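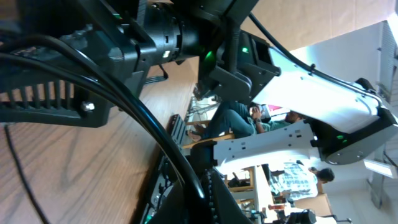
Griddale Robotics Club
Minutes, 13/06/2019

Chair: Abimbola Omoregie
Minutes: Barrett Tillman, again

1. Last minutes. Approved by those who had read them, plus everyone else.

2. Arms. Both now answer to the same laptop, though seldom at the same time. Abimbola wants the handover task (arm to arm, one foam block) working before the Skarkholm meet. Best run so far is 7 passes out of 21. Barrett asked if a dropped block counts as a pass to the floor. It does not.

3. Cables. Long discussion. Loops are to be clipped before the wrist is rotated – see last month, and the month before.

4. Money. $33 left. Spare gripper gear costs $19. Approved. Motion to spend the rest on pizza also approved, with unusual speed.

5. Team name. "Fevska" beat "Au" by one vote. Recount requested by the author of "Au". Denied.

Action: Abimbola to order the gear. Barrett to find the hex keys he signed out.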